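4. Recording your first sorting examples

Okay, the arm's calibrated and the Nodeck recorder is running, so now we get to the fun part! One "example" is a single item going into a single bin, start to finish. I set out the two bins side by side at the back, then a phone and a paper cup out front.

1. Check the bins against the tape marks. If one has drifted, nudge it back.
2. Open the gripper all the way and park it at the near edge.
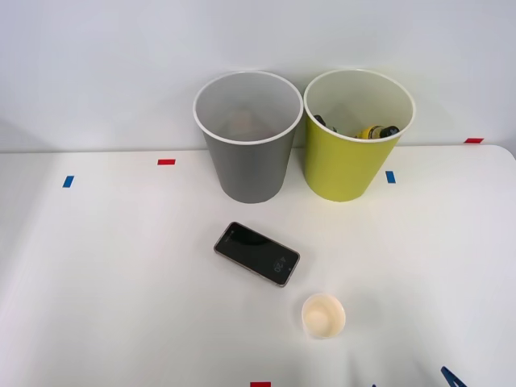 3. Press Record, wait for the beep, then guide the arm to the item. Go slowly — slower than feels natural.
4. Before you close the fingers, peek at the wrist view. You want both fingertips showing and clear table between them.

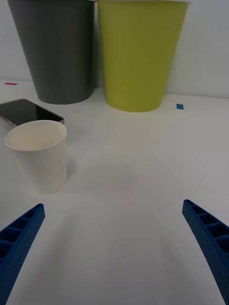 Wollitgate Robot Learning Club | Set-up Guides

5. Close, lift, drop, open, press Stop. Label the take with the item and the bin color.

Note: I record 22 takes per item and usually keep 18. Toss the ones where you hesitated a lot.

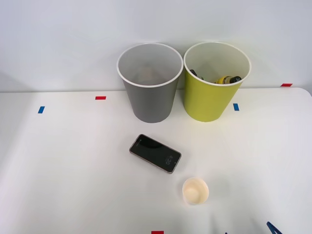
6. Move the leftover items a little between takes (turn the phone, slide the cup) or the model just memorizes one spot.

Caution: keep your free hand off the table while the arm is live.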